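Mirnwood Quick-Dry Bath Towels, set of four
Reviewed 10 April 2019

I bought these in January after reading one too many claims about towels that dry in half the time.
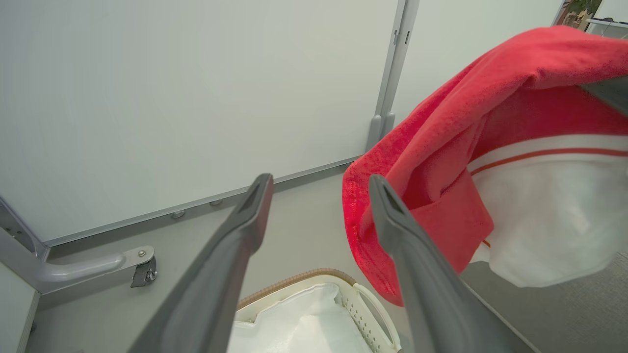
The box says "quick-dry" three times and never says compared to what. So I hung a Mirnwood next to my old Sisden towel in the same bathroom, same rail, window shut. The Sisden took 10 hours to feel dry. The Mirnwood took a bit over nine. I suppose that counts as quicker, but I would not have noticed without a clock.

Softness is fine. They felt slick out of the package and pushed water around more than they soaked it up - the first three washes fixed most of that. They shed a lot of lint too, so keep them away from anything black.

After 23 washes the hems are straight on three of them. The fourth has started to ripple along one short side. Color has held up better than I expected, I will give them that.

My real gripe is the price. The set was $42, and the plain Drinwood ones I keep for guests cost a good deal less and do the same job. The store page shows 3,069 ratings, nearly all glowing, and I wonder how many were written before the first wash.

Decent towels. I would buy them on sale, and I would ignore the box.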